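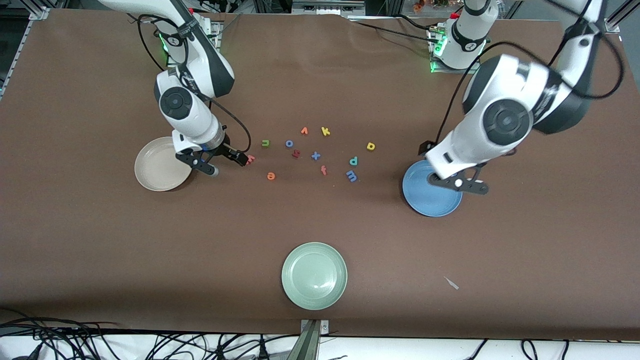
Both arms over the table, letters between them, three plates waiting. Plate sorting, my subject for the winter.

Print this thread | E-mail this thread

Home | Threads | Robotics | Notes | Log in

Corina Hubmann
Saturday, January 22, 2022

1/ I promised several people that I would write down our result with the letter sorting. I will do it in small pieces, because I write slowly in English and I like to check each sentence.

2/ The task is simple to say. Small plastic letters and symbols lie on a table. The two arms must pick them up and put them on plates. The sorting rule is given before each trial, for example by color, or letters on one plate and symbols on another.

3/ The question was also simple. If you have time to collect only a fixed number of demonstrations, is it better to show clean ones, where everything goes well, or should you include demonstrations that begin from a bad situation?

4/ By "bad situation" I mean a letter which stands on its edge, a letter half under the rim of a plate, two letters that touch, or a gripper that has just closed on nothing. We call these "recovery starts." The name is from Ehab Berrada, and I could not find a better one.

5/ We made two training sets of the same size, 100 demonstrations each. Set A had only clean ones. Set B had 80 clean ones, and the rest were recovery starts. The same operator, the same table, the same model, the same training time.

6/ I want to stress the same operator. In our first attempt in the autumn we had two people, and later we could not say if the difference came from the data or from the hands. Settimio Benedetti is much quicker than me with the arms. His demonstrations look like another robot. We threw that comparison away.

7/ So for this one I did all of it alone. My shoulders remember it.

8/ Why letters? They are cheap, they have strange shapes, and they are flat. A cube forgives you almost everything. A plastic K does not. You can close the fingers on the leg of the K and it turns and slips away, and now it lies in a position you did not have in your data.

9/ The O is a special case. It has a hole, and the model trained on set A sometimes tried to put one finger inside the hole. I never showed this. I looked through my demonstrations two times to be sure. I still do not know where it comes from.

10/ The plus sign is the easiest piece in the box. It can be held from four sides and it does not matter which. If you want to make a nice video for your manager, use plus signs.

11/ Now the result. We ran each model on 17 layouts which were not in the training. The layouts were drawn on paper first, so I could put the letters back in the same places for both models. I did not choose the layouts. Defne Bilgin made them and gave them to me in a closed envelope. She enjoyed this part, I think.

12/ On the first grasp, the two models were almost the same. I expected that set A would be better here, because it had more clean examples. It was a little better, but so little that I would not write it in a title.

13/ The difference comes after a failed grasp. Model A, when it misses, very often repeats the same movement at the same place. It closes, lifts, goes to the plate, and opens over the plate with nothing in the fingers. Then it comes back and does it again. It is a bit sad to watch.

14/ Model B looks different. After a miss it usually goes up a few centimeters, stops shortly, and comes down from another direction. Not always. But it finished 4 more layouts than model A from the same set of 17, and in all of these there was at least one miss on the way.

15/ I know what some of you will write. It is a small number of trials. Yes. I agree with you already. I would not call this a proof. I call it a reason to do the bigger test.

16/ One thing that went worse with B: it hesitates more. With a letter lying perfectly flat in the open, model A goes directly. Model B sometimes hovers above it, as if it was waiting for a problem. In total the easy layouts took longer.

17/ Another weak point is the choice of arm. A letter in the middle can be taken by either arm. In my demonstrations I used the nearer one, but "nearer" was decided by my eye and not by a ruler. Both models copied my uncertainty very faithfully. Sometimes both arms start toward one letter and then both go back.

18/ Practical notes for people who want to try. Do not put all recovery starts at the end of the collection. I did this in a pilot and I was tired by then, so the recoveries were slow and the model learned that recovery means slow. Mix them through the day.

19/ Also: begin recording after the bad situation is there. If you record the mistake itself, the model can learn to make the mistake. We had one early model which pushed letters under the plate before picking them. It was very good at it.

20/ And write down the light. Plates with a shiny surface change a lot between morning and afternoon. Two of my runs had to be repeated for this reason. I now keep the blinds in one position and there is tape on the cord.

21/ What we did not test: more than three plates, overlapping letters in a pile, other objects than letters, and any other table. Please do not read more into it than this.

22/ Morag McIver asked me if the share of recovery starts matters. I think it must. At some point you have so many bad starts that the model forgets how a normal day looks. We want to try several shares, and I hope to have this by April.

23/ The layouts drawings I can share, they are scans of pencil on paper. The demonstrations I have to ask first. Write to me if you need them and please say for what.

24/ Thank you to Defne for the envelope, and to Settimio, who did not touch the arms for the whole collection although I could see that he wanted.

Print this thread | E-mail this thread

Comments

oberholzer_fan
Did model A and B see the same clean demonstrations, or did you record new ones for B?

Corina Hubmann
The 80 clean ones in B are taken from the clean ones in A, chosen by random draw. I should have written this in 5. Thank you.

Vivov
We see the same hovering with our single arm setup. It got better when we cut out the pauses at the start of each recovery recording. Worth a look at your first second or so.

skutport_lab
Please post the scans! The finger in the O happens here too and I thought it was our calibration.

Ehab Berrada
For the record, I wanted to call them "bad mornings" and was overruled.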